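Notebook, Tutthorpe bench, January, late afternoon

Long day, but a good one! We got through 78 passes at the dish rack with the hand-held gripper, which brings the Vurkard set to 744, and my wrist knows it. The morning crew (bless them) are still asking what becomes of the washing-up shift once the arm takes over the racks.
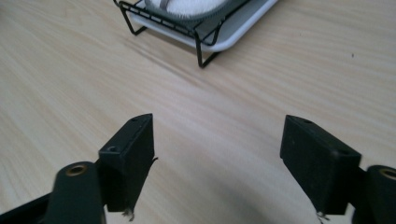 Fingers open, rack and drip tray at the far side of the table.

My own feeling is that they'll do less stacking and more checking, and I'd like them to hear that from us before Veltmont sends round its plan. Fibers coming off the finger pads again, so new pads tomorrow.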